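Participants wanted: group interviews on how Americans abroad follow US elections

The Nillcombe Center for Public Opinion is looking for US citizens living outside the country to take part in group interviews on election news. We want to hear how you followed the last campaign, which sources you used, and whether you talked about it with local friends and coworkers.

You must be 18 or older, have lived abroad for at least a year, and be comfortable talking in English. You do not need to have voted. Party members are welcome, but paid campaign staff cannot take part.

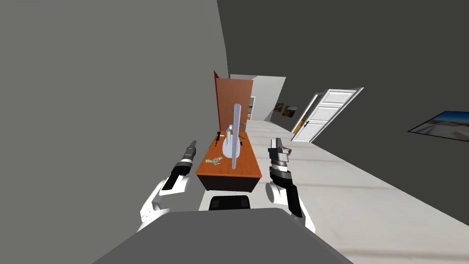 Each interview lasts 90 minutes and is held online with six to eight people. You will be asked to fill out a short form beforehand and may be called back for a second talk in July. Payment is $200, sent after the first interview. Sessions are recorded for notes only, and names are removed before anything is published.

To apply, write to Dayana Salazar with your country of residence, your home state and the times you are free. Put reference 349 in the subject line. Applications close 19/12/2020. Giuliana Echeverri will answer questions about privacy and consent.

Contact | Privacy | © Nillcombe Center for Public Opinion | Back to top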